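Pedness Home Help — Kitchen and Appliances
Search the boards Enter keywords Go

Burner on glass-top gas stove: what lifts off for cleaning, and what stays?
Posted in October by Rowena Buenaventura 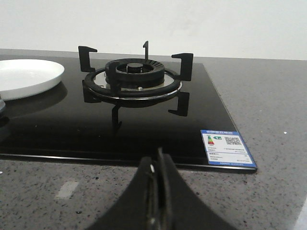 Burner with the pan support in place, back wall behind.

We moved into a house in Vallham with a gas cooktop on black glass, set into a stone counter. No manual was left and I can't find a model number on the top surface. I have cleaned the glass but not the burner itself. The pan support is a black ring with upright prongs. Under it there is a black burner head with slots around the crown, a small round cap in the middle, and a stainless tray at the bottom with a small screw near the front.

Which of these parts come off for normal cleaning? Does the screw have to come out? I would also like to know what is safe on the glass, as it shows every streak.

Lorna Bañez
Turn the gas off at the knob and let everything cool completely. Lift the pan support straight up. Do not slide it, since cast iron will scratch glass. On most burners of this type the cap and head then lift off by hand, but don't force either one. If the head resists, it may be fixed from below, and you should clean it in place.

Leave the screw alone. On many cooktops the screws at the tray hold the burner body to the glass, and removing them can shift the gas jet underneath or break the seal.

Soak the removable parts in hot water and dish soap for 10 minutes. Clear the slots with a wooden toothpick or a stiff nylon brush. Metal wire is a poor choice if the jet is exposed, as it can enlarge the hole. Dry all parts fully before refitting. Water in the slots gives a weak or yellow flame — usually temporary, but annoying.

When you refit the head, turn it gently until it drops into its locating notches. It should sit level and not rock. Then check for an even blue flame all the way around.

For the glass: damp microfiber cloth with a drop of dish soap, second pass with plain water, then a dry cloth. Streaks are nearly always soap residue. Wipe the silver-grey rim last, as grease collects along it.

navarro_6
Vinegar. Works on everything.

Maveo Repairs
Agree with leaving the screw in. On the vinegar: diluted is fine for water spots on glass, but don't soak the burner head or the pan support in it. Acid dulls some burner alloys and can start rust on cast iron where the coating has chipped. Keep it off the counter too until you know what stone it is. Marble and limestone etch.

The serial plate is often on the underside of the cooktop, readable from the cabinet below with a flashlight.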